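**Furniture and display check, Motitis reading room**
3 July 2020

- [x] Walkways clear to both exits
- [x] Extinguishers in date (2, Padodix service tags)
- [ ] Shelving fixed to wall – bay 9 loose at top bracket
- [x] Blind cords tied back
- [ ] Floor sockets capped – one cap missing by the periodicals

Bay 9 was reported in February and has been tightened once. The plug has pulled out of the plaster again. Savolainen to refit with a longer fixing. Keep the top two shelves empty until signed off.

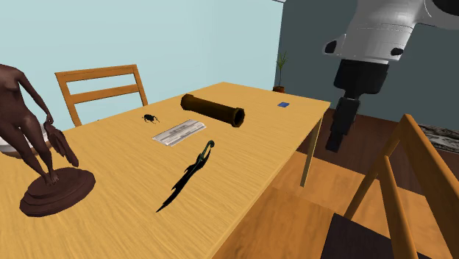 Stability is checked by hand, with a light push at waist height, and anything that rocks is marked for repair. Long tables are pushed at each corner, and leg joints are looked at from underneath. Slender legs like the one under the table corner get an extra check where they meet the top. Statues on a round pedestal are tried from two sides. No movement found in either.

Lift certificate seen, next visit booked with Virier. Load plate reads up to 1,000 kg – legible, but one screw is missing.

Recheck bay 9 and socket cap before reopening.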